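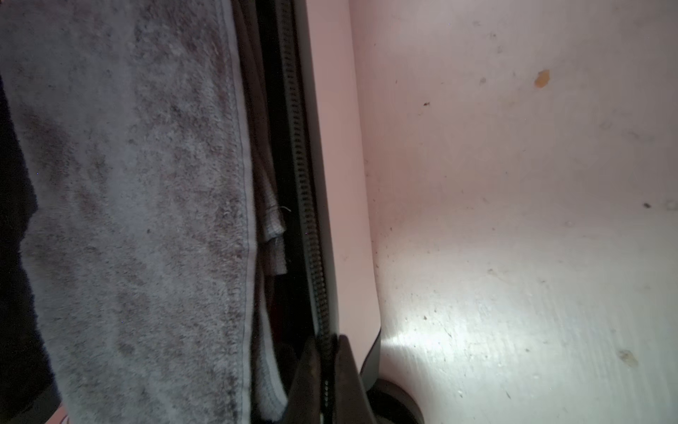 Ansicht der Handgelenkkamera: graues Frottiertuch, daneben ein helleres Tuch mit Waffelstruktur

Umgang mit unscharfen Einzelbildern in Demonstrationsdaten (Textilien)
Eingestellt am 30.06.2026 im Bereich Datenerhebung

Heikki Harju
Sehr geehrte Mitglieder,
im Rahmen des Vorhabens Skendley erheben wir Demonstrationen zur Handhabung von Kleidungsstücken und Tüchern. Der Bestand umfasst derzeit 342 Episoden, die in Davum verwaltet werden. Bei der Durchsicht wurden 38 Episoden zurückgestellt, da die Aufnahmen der Handgelenkkamera über längere Abschnitte Bewegungsunschärfe aufweisen. Zusätzlich ist zu klären, wie Textilien zu bezeichnen sind, die ineinander oder hintereinander liegen. Unsere Richtlinie sieht je Abschnitt nur ein Zielobjekt vor; bei zwei benachbarten Tüchern kommen die Bearbeitenden zu abweichenden Ergebnissen.
Ich bitte um Auskunft, ob die zurückgestellten Episoden zu verwerfen sind und wie die Bezeichnung einheitlich geregelt werden kann.

Dunia
Wir löschen unscharfe Episoden grundsätzlich. Der Aufwand für eine Einzelprüfung steht nach unserer Auffassung in keinem Verhältnis zum Nutzen. Zur Bezeichnung liegen mir keine Vorgaben vor.

Ulla Koivisto
Sehr geehrter Herr Harju,
einer pauschalen Löschung kann ich mich nicht anschließen. Schnelle Armbewegungen gehören zur Aufgabe und treten im späteren Betrieb ebenfalls auf. Werden sie aus dem Bestand entfernt, so fehlen dem Modell gerade die Übergänge zwischen Annäherung und Kontakt. Zu verwerfen sind Episoden, in denen die Zeitstempel von Kamera und Gelenkdaten auseinanderlaufen oder das Zielobjekt durchgehend nicht bestimmbar ist.

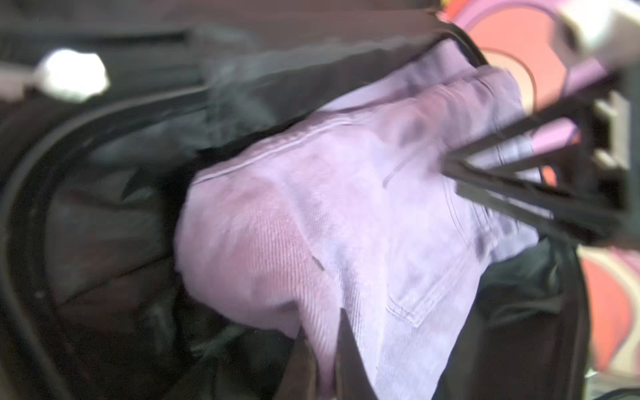 Für die Einzelprüfung empfehle ich, Unschärfe und Erkennbarkeit in getrennten Feldern zu erfassen. Maßgeblich ist, ob sich Objekt und Kontaktstelle benennen lassen. Der Greifer kann durch die Bewegung verwischt sein und das Bild dennoch genügen: Die fliederfarbene Jeans in der schwarzen Tasche ist zu erkennen, ebenso die aufgesetzten Spitzen nahe der Gesäßtasche. Ein solches Bild erhält bei uns den Vermerk »unscharf, verwertbar«.

Zur Bezeichnung: Zielobjekt ist das Textil, auf das sich die Anweisung der Episode bezieht. Alle übrigen werden als Nachbarobjekte geführt. Ist nicht feststellbar, ob ein dunkler Bereich zum Taschenfutter oder zu einem weiteren Kleidungsstück gehört, lautet der Eintrag »unbestimmt«. Jede Episode sollte von 2 Personen unabhängig bearbeitet werden; Abweichungen gehen an die Projektleitung.

Heikki Harju
Vielen Dank. Die zurückgestellten Episoden werden im Juli nach diesem Verfahren erneut geprüft. Das zusätzliche Feld ist in Davum bereits beantragt.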